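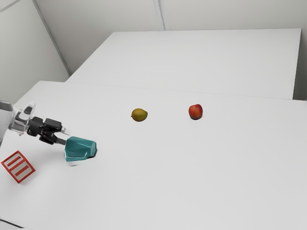

Rendered view of a robot arm and a teal object on a white table.

The Clip Is Not the Record
By Jessie Cowie
May 24, 2018

A candidate for county office in Orton gave a 38-minute talk last week on road maintenance. Most people who have an opinion of that talk formed it from nine seconds of video in which he mispronounces the name of the town. The clip was posted by the son of his opponent. By the next morning it had 3809 replies, and a large share of them made fun of the son.

I read 2461 of those replies before I stopped. I was looking for any mention of roads. I found four. Two of them were complaints about a pothole on the Jostness bridge, written by people who appeared to have arrived in the thread by accident.

The usual reading of an exchange like this is that the poster lost. He set out to embarrass someone, he was embarrassed himself, and the local sites wrote it up under headlines with verbs borrowed from boxing. I think that reading measures the wrong quantity. The purpose of the post was to move attention from the talk to the clip. By that measure it worked, and the people mocking him did most of the moving.

Consider how the post travels. A reply counts as activity on the original. So does a quote with an insult attached. The ranking system on Brallia, where this took place, does not separate approval from contempt, or if it does, the difference has no visible effect on what I am shown. A post that draws hostile answers is placed in front of more people, some of whom answer. The candidate's full talk, uploaded the same evening by his campaign, had been played fewer times than the clip had been insulted.

The write-ups then add a second layer. A reporter collects six or seven of the better jokes, pastes them in a column, and adds two paragraphs of setup. This takes perhaps half an hour. I have done it, at a previous job, and I was told the results were read more than anything else I filed that month. The form has a fixed structure: the post, the phrase "was quick to respond," the jokes. The subject of the original speech appears once, in a subordinate clause.

Defenders of the form say that ridicule is a check on people with famous parents or large followings. There is something in this. A person who posts a misleading clip should expect to be corrected, and a joke is often the shortest correction available. But very few of the replies I read corrected anything. Most were about the poster's hair, his job, or his father. Someone who came to the thread not knowing whether the clip had been trimmed would have left it not knowing.

It had been trimmed, slightly. In the full recording the candidate stops, says the name again correctly, and apologizes to a woman in the front row. I learned this from the recording — the thread never brought it up.

I would ask for modest changes. Newsrooms that cover a clip should link to the full source in the first paragraph and say how long it is. If nobody on staff has watched the whole thing, the piece should wait until someone has. The Rojanasak newsletter, which covers three counties with a very small staff, already works this way, and its item on the Orton talk ran a day after everyone else's. It was also the only one that gave the candidate's proposed resurfacing schedule.

Readers have less power here, but some. Replying to a bad post with a good joke is still a contribution to the post. Anyone who wants to answer it can do so elsewhere, with a link to the talk and no link to the clip. The answer will reach fewer people. I accept that, and I do not think the size of the audience settles whether it was worth writing.

The vote is in September. The resurfacing schedule would begin with the Jostness bridge.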